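À Fletidcombe, on apprend aux machines à servir à boire

Il faut d'abord trouver l'entrée, ce qui m'a pris un bon quart d'heure. Fletidcombe occupe l'arrière d'une ancienne minoterie, au bout d'une cour pavée où les voitures se garent un peu comme elles veulent, et la sonnette est posée si bas qu'on la croirait destinée aux enfants. J'avais reçu un plan par courriel, un joli plan dessiné à la main, dont j'ai compris en arrivant qu'il se lisait à l'envers. Nous étions en janvier, il tombait une petite pluie froide et têtue, et quand la porte s'est enfin ouverte sur un couloir chauffé, une odeur de café et un portemanteau déjà surchargé, j'ai pensé que la journée serait bonne.

Une fois par an, le laboratoire ouvre ses portes. Les voisins viennent, les familles de ceux qui y travaillent aussi, quelques étudiants, deux ou trois industriels qui prennent des notes debout. On m'avait annoncé une matinée « sans chichis ». Il y avait tout de même un registre à signer, et j'étais la vingt-septième signature, juste sous celle d'une petite fille qui avait dessiné un soleil à côté de son prénom.

Rekha Kurian dirige l'équipe de manipulation. C'est une femme au rire facile, qui parle en marchant et s'arrête net quand une idée lui vient, de sorte qu'on lui rentre dedans deux fois avant d'apprendre à garder ses distances. Elle a commencé dans l'emballage alimentaire, chez Evstead, où elle réglait des lignes capables de remplir des flacons à longueur de journée sans jamais en voir un de travers. « Là-bas, tout était au bon endroit avant que la machine arrive, m'a-t-elle dit. On passait des semaines à mettre le monde en ordre pour elle. Ici, je voudrais qu'elle se débrouille avec le monde tel qu'il est sur ma table après le déjeuner. »

Le projet s'appelle Namo. Le nom ne veut rien dire de particulier, il était court et il restait de la place sur l'étiquette du dossier. Il s'agit d'apprendre à deux bras à travailler ensemble sur des gestes de cuisine très simples : saisir, poser, verser. Verser surtout, qui est devenu au fil des mois la grande affaire de l'équipe et, je crois bien, sa petite obsession. Quand on verse, les deux mains doivent s'entendre. L'une tient le récipient, l'autre incline, et tout ce qu'on avait calculé pour une bouteille pleine devient faux à mesure qu'elle se vide.

Nous avons pris place derrière un ruban tendu entre deux chaises. Dinesh Kulkarni, l'ingénieur chargé des démonstrations, a demandé le silence d'une voix si douce que personne ne l'a entendue, puis il a recommencé un peu plus fort. Les deux bras étaient au repos. La salle sentait le plastique tiède et la laine mouillée de nos manteaux. Un monsieur derrière moi expliquait à son petit-fils qu'il fallait reculer, alors que l'enfant, les mains croisées dans le dos, n'avait pas bougé d'un centimètre.
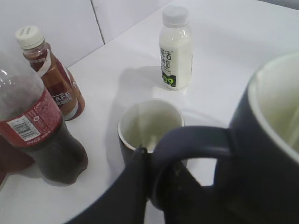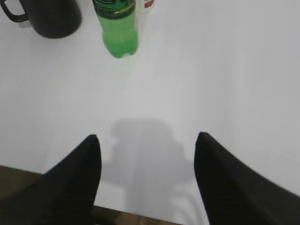
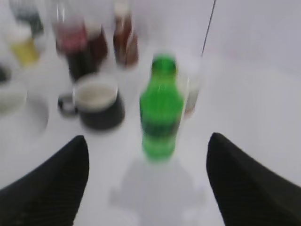 Le mug d'un côté, la bouteille verte de l'autre, et un mince filet entre les deux.
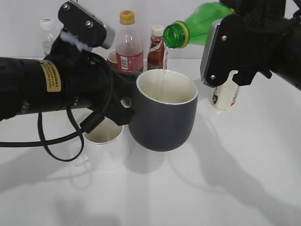
Je ne sais pas exactement ce que j'attendais de cette matinée. Quelque chose de plus spectaculaire, sans doute, des gestes vifs, une voix synthétique, ce genre de choses que l'on voit dans les salons professionnels et qui vous laissent admiratif et vaguement fatigué. Or ce qui m'a retenue, c'est la lenteur. On a le temps de deviner le geste, de se tromper, de se pencher un peu en avant avec tout le monde. Ma voisine, une ancienne infirmière, tenait son poignet droit dans sa main gauche et le tournait sans s'en rendre compte, comme on freine du pied quand on est passager d'une voiture.

Je l'ai retrouvée plus tard près des biscuits. Elle m'a raconté ses années de service de nuit et tous les verres qu'elle avait remplis pour des patients dont les mains tremblaient. « On ne remplit jamais jusqu'en haut, disait-elle, et on ne pose pas le verre trop loin. J'espère qu'ils le lui apprennent. » Je suis allée poser la question à Dinesh Kulkarni, qui a sorti un carnet de sa poche arrière et noté la phrase telle quelle, avec le nom de la dame.

Il faut dire que son métier tient beaucoup du carnet. Les bras apprennent en suivant des démonstrations faites par des personnes : quelqu'un les guide à distance, accomplit le geste, le refait, change un objet de place et recommence. Depuis le lancement de Namo, l'équipe en a enregistré 2 213. Chacune est relue, classée, parfois écartée. Dinesh reconnaît ses collègues à leur manière de verser, comme on reconnaît une écriture. Il y a les prudents, qui approchent le goulot par petites touches. Il y a les pressés. Il y a Rekha, qui penche la bouteille d'un seul mouvement ample et que la machine, paraît-il, a eu beaucoup de mal à imiter.

« Elle verse comme ma tante, m'a-t-il confié à mi-voix. Pour toute la famille d'un coup. »

Les difficultés, ils en parlent volontiers, et c'est peut-être ce que j'ai préféré. Les matières transparentes restent pénibles : une paroi claire sur un fond clair, l'ordinateur la perd facilement. Les reflets le trompent. Une anse tournée du mauvais côté oblige à repenser toute l'approche. Il y a aussi la force de la prise, qui doit être ferme sur la céramique et retenue sur le plastique mince, faute de quoi la bouteille se creuse et le liquide part d'un coup. Rekha Kurian garde sur une étagère de son bureau un mug fendu de haut en bas, souvenir du premier automne, dans lequel elle range ses crayons.

Un industriel de chez Seixas, qui fabrique du mobilier pour les résidences de personnes âgées, voulait savoir quand tout cela serait prêt. Il l'a demandé trois fois, de trois façons différentes, avec beaucoup de courtoisie. Elle lui a répondu que dans cinq ans elle aimerait voir un appareil de ce genre dans une vraie cuisine, chez une vraie personne, et qu'elle préférait ne pas promettre davantage. Il a paru déçu, puis il s'est resservi de café et il est resté jusqu'à la fin, ce que j'ai pris pour un bon signe.

J'ai demandé à Rekha pourquoi s'attacher à un geste que la plupart d'entre nous font sans y penser. Elle s'est arrêtée net, et cette fois j'avais gardé mes distances. Son père, m'a-t-elle expliqué, a perdu l'usage d'une main il y a quelques années. Il mange seul, il s'habille seul, il lit son journal étalé sur la table et tourne les pages avec le coude quand il est de mauvaise humeur. Mais il a cessé de proposer du thé aux visiteurs. La théière est lourde, il a peur de la lâcher, et pour un homme qui a passé sa vie à recevoir, c'est de tout cela ce qui lui a coûté le plus. « Il ne veut pas qu'on le serve, a-t-elle dit. Il voudrait servir. »

Elle s'est remise en marche presque aussitôt, parce qu'un groupe arrivait dans le couloir et qu'il fallait déplacer les chaises. La deuxième séance commençait à onze heures. J'avais mon train bien plus tard, alors j'ai proposé mon aide, et l'on m'a confié le ruban, que j'ai renoué de travers. Le petit garçon de tout à l'heure avait obtenu de rester. Il s'était choisi une place au premier rang et corrigeait à présent son grand-père, qui se tenait selon lui beaucoup trop près.

Avant de partir, j'ai voulu saluer l'ancienne infirmière, mais elle était en grande conversation avec Dinesh, lui assis sur le bord d'une table, le carnet ouvert sur les genoux, elle debout, un gobelet vide à la main, en train de lui montrer à quelle hauteur on s'arrête.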